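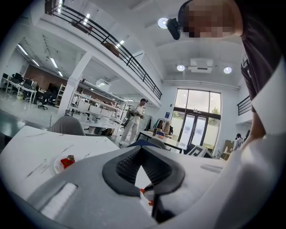
May 2023
Posted by Caltilari

Day one of the office move. We've been told the new place is "light industrial with a mezzanine", which is real estate for warehouse with stairs.

2/ First impressions: white. White shelves, white desks, white storage boxes in rows. Whoever signed off on the colour scheme has never eaten a beetroot sandwich at work.

3/ The boxes, though. I've spent 16 years in offices where things lived in a drawer called "misc". Now there are rows of identical boxes and I've been put in charge of labels. Power has gone to my head.

4/ Label update: printed 200. Spelled "stationery" wrong on the first sheet. Carried on.

5/ There's a marble-patterned table with a grey upholstered chair at it. Savaria (the fit-out mob) listed it in the quote as a "touchdown point". We've been calling it the lunch table since about five minutes after we got the keys.

6/ Desks went under the mezzanine. I argued for this. Good shade, close to the shelves, handy to the kettle. I hadn't considered that people would be walking around upstairs in boots.

7/ Someone wants plants. Someone else wants a rug to soak up the echo. I priced a rug at Cula and it was $700, so we'll be keeping the echo.

8/ Question for anyone who's done this: do you label the front of the box, or the lid? I did the lids. They're on shelves. You can't see the lids.

9/ Relabelling the fronts. 3 boxes done before morning tea, and then it was morning tea.

10/ Found the box marked "cables, good". Still looking for "cables, bad", as that's the one with the printer lead in it.

11/ Everyone's meant to be settled in by June. I've got a desk, half a chair adjustment and a mug from the Lục place on the corner. Will report back when the printer's going.

Print this thread | E-mail this thread

We use cookies to improve your visit. By continuing to browse you accept our cookie policy.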